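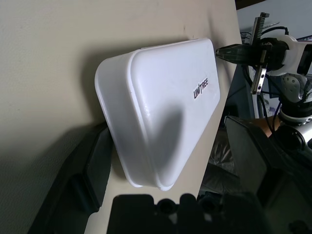 Recipiente de plástico branco com a inscrição UNITREE.

Zevimton 3 — sistema de acompanhamento de processos legislativos
Fabricante: Letska
Categoria: software para assembleias, gabinetes jurídicos e redações

Descrição

O Zevimton 3 regista o percurso de um diploma desde a entrada da iniciativa até à publicação, incluindo alterações em comissão, votações, vetos e revogações. Cada versão do texto é guardada integralmente e comparada artigo a artigo com a anterior. A comparação funciona por unidade normativa (artigo, número, alínea), pelo que a renumeração de um artigo não é assinalada como alteração de conteúdo.

A revogação é tratada como evento próprio. O sistema distingue o anúncio político, a apresentação da proposta de revogação, a aprovação e a entrada em vigor. Um diploma cuja revogação foi apenas anunciada mantém o estado «vigente» e recebe uma nota datada com a fonte do anúncio.

Módulos

Arquivo: conservação das versões, com soma de verificação por ficheiro.
Votações: importação de resultados nominais ou por bancada, em CSV ou XML. As abstenções e as ausências são campos separados.
Alertas: aviso por correio eletrónico quando um diploma muda de estado. O intervalo mínimo de consulta às fontes é de 30 minutos.
Faneck: conector opcional para sistemas de gestão documental já instalados. Licença à parte.

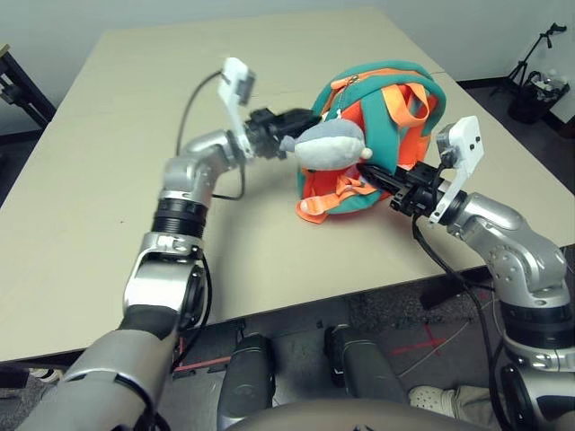

A instalação pode ser feita em servidor próprio ou em alojamento da Letska. Em servidor próprio é necessária uma base de dados PostgreSQL dedicada; não se recomenda a partilha da instância com o sistema de gestão documental. A indexação inicial corre em segundo plano e não impede a consulta dos diplomas já carregados.

O acervo de demonstração contém 2.026 diplomas e destina-se a testes de pesquisa e de desempenho. Não é atualizado e não deve ser usado como fonte jurídica.

Perfis de acesso

Leitura, edição, validação e administração. Uma alteração de estado só fica visível para os leitores depois de validada por um utilizador diferente de quem a introduziu. A regra pode ser desativada na configuração, mas a desativação fica inscrita no registo de auditoria.

Compatibilidade

Os ficheiros exportados da versão anterior são aceites sem conversão. As regras de alerta têm de ser recriadas — o formato mudou. O conector Moriarty deixou de ser suportado e foi substituído pelo Faneck.

Licenciamento e suporte

Licença anual por instituição, sem limite de leitores. Período de avaliação de 30 dias, com todos os módulos ativos exceto o Faneck. Documentação em português e inglês.

Questões técnicas: Afiq Wijaya
Licenças e contratos: Mairéad Brophy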